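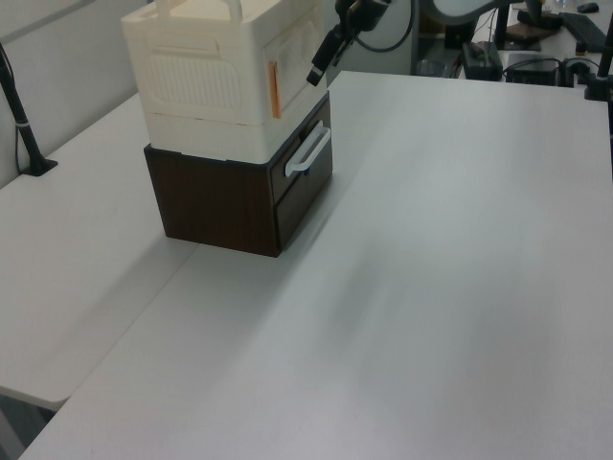
Drawer cabinet and lidded box on the club table, arm overhead

Poraron Drawer Cabinet, single drawer, wood-grain finish
Rating: 5 out of 5 for our purposes, 4 if you just want somewhere to keep pencils

I help run the Mwakyusa robotics club, and I have bought a lot of things over the years for a robot arm to open, close, lift and knock over. This little cabinet is my favorite so far, and I never thought I'd write this much about a drawer!

Our students are getting ready for the Medosach household tasks contest in July. One of the tasks is "open the drawer, put the item in, close the drawer," which sounds like ten minutes of work until you try it. We went through two other cabinets first. One had a round knob the gripper kept sliding off, and the other was so light that the whole thing came along for the ride when the arm pulled.

The Poraron has a straight white bar handle, mounted sideways near the top of the drawer front, and the kids loved it right away. There's room to get a finger behind it, and white against dark brown is really easy for our camera code to pick out. The drawer runs smoothly and it doesn't need a hard shove at the end to close all the way (our old one did, and it cost us so many runs).

It's still not a heavy cabinet. We put the Drileck carry box on top, the cream one with the lid and the loop handle, filled with spare screws, and that holds everything steady. The box is slightly wider than the cabinet, so there's a bit of overhang. Our newer drivers clipped it a few times coming down from above, and now they swing out to the right before they drop. Good practice for them anyway. Later on we'll use the box for the lifting task too, so it earns its spot.

As for how it's holding up, one of our students keeps the log, and as of 4th December we were at 2954 tries on this one drawer, with 2175 clean open-and-close runs. The handle hasn't worked loose once. There are a few scratches on the drawer front from the gripper, and the finish has a small chip on the back corner where I dropped it myself.

Two small gripes. The finish gets shiny under a strong lamp, so we had to move ours back. And I wish they sold spare drawers, as I'd happily keep one in the closet. We have 11 students sharing one cabinet, so a second is going on the list for next term.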